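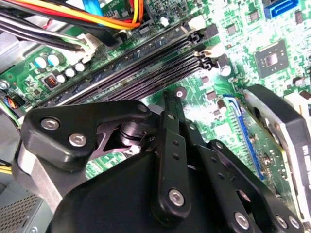

## Cell 2 pre-purchase inspection — memory removal and refit

Site: Cirkevberg, bench 403
Checked by: Valentyna Yatsenko
For: November equipment budget

- [x] **Gripper bolts and pins.** All present, bolts visible on the plates. Linkages in place.
- [x] **Reach into open desktop case.** Fingers get to the memory slots with a graphics card fitted. Clearance on the card side is tight — slow the approach there.
- [ ] **Loose wiring.** Colored power wires and the thick black cables need tying back before each run. Add clips to the order.
- [x] **Memory slots empty before start.** Yes.
- [ ] **Force limit.** Set at 60 N. Dzene wants it lower for older boards. Get their number in writing.
- [ ] **Emergency stop.** Works, but the button is behind the operator. Move it before sign-off.
- [ ] **Spare fingers.** None on site. Sernitz quotes 400 per pair, Gilance has not replied. Budget for two pairs.
- [ ] **Guarding.** Side panel missing. Not in either quote.

Do not release the deposit until the stop button and side panel are closed out. Recheck needs half a shift.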